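# Zetow 3, Grasp Planning and Perception Package: Evaluation Report

Prepared for the Equipment Review Board, Ilport Service Automation Laboratory
February 2, 2026

## Scope of this review

The laboratory was asked to determine whether Zetow 3, the grasp planning package published by Zemus, is suitable for use on household service arms. The review covers the perception module, the planner, the controller interface, and the tools supplied for logging and replay. Hardware was not under review. All trials used the laboratory's existing two-finger grippers with wrist-mounted cameras, and all sites were furnished rooms in regular use.

Results were compared with those of Espiritu, the package the laboratory has used for household work since its first cleaning trials. The reviewers ran 1381 grasp attempts in total, divided between the two packages under the same task list.

## Installation and setup

Installation followed the printed guide without difficulty. The calibration routine for a wrist camera asks the operator to present a printed board from several angles and reports the remaining error in plain units. The guide does not state what error is acceptable, and the reviewers had to obtain that value from the vendor's support desk.

Configuration is held in one text file per arm. Changes take effect only after a full restart of the planner. During tuning this became tiresome, and Espiritu handles the same task with a reload command.

## Perception

Zetow 3 divides the camera view into candidate objects and assigns each a confidence score. On rigid household items such as cups, boxes, and bottles, the outlines were clean and the scores agreed well with the reviewers' own judgment.

Performance was less even on thin, soft, or overlapping material. The bathroom waste task was included in the list for this purpose. It requires the arm to reach into a lined bin and select a single piece of paper from a pile. The liner used in these trials is a translucent yellow-green bag printed with avocados, and it proved a demanding test. In several logs the planner ranked a printed avocado above the paper scraps, having accepted the printed outline as the edge of a separate object. Scraps seen against the tinted plastic were often merged into one large region, and the planner then aimed for the middle of that region.

Raising the minimum depth difference between neighboring regions reduced the first fault. It also caused flat scraps to be ignored altogether. The reviewers settled on a middle value and recommend that buyers expect to do the same for each type of container.
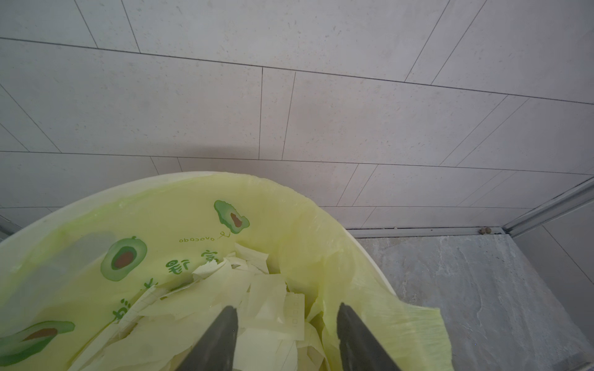 ## Planning and control

The planner produced a first candidate within 200 milliseconds on the laboratory's standard computer in nearly all cases. Approach paths were smooth, and the arm kept a sensible distance from walls and fixed fittings where these had been entered in the room model. The rim of a round container is treated as an obstacle by default. This is a sound choice, although it limits how far the wrist may tilt once the fingers are inside.

Finger opening is chosen from the estimated width of the target. Where scraps had been merged into one region, the planner asked for a wider opening than the task needed. An upper limit may be set in the configuration file, and the reviewers advise setting one for any work inside a bin or basket.

Over the full task list, Zetow 3 completed 86 percent of its attempts on rigid objects. The reviewers do not publish a single figure for soft material, as the outcome depended too heavily on the depth setting in force.

## Logging and replay

The replay tool is the strongest part of the package. Each attempt is stored with its camera view, candidate list, scores, and joint commands, and a stored attempt can be planned again under new settings without moving the arm. Most of the faults described in this report were traced in that way. Export is limited to the vendor's own format, and a converter promised for October was not included in the release supplied for review.

## Recommendation

The board is advised to approve Zetow 3 for tasks involving rigid household objects. For waste handling, laundry, and other soft material, approval should be limited to supervised trials until the region-merging fault has been corrected. Laboratories that already hold an Espiritu license may wish to retain it for those tasks and to use the Zetow replay tool alongside it where the license terms allow.

Configuration files for both packages are available from the laboratory on written request.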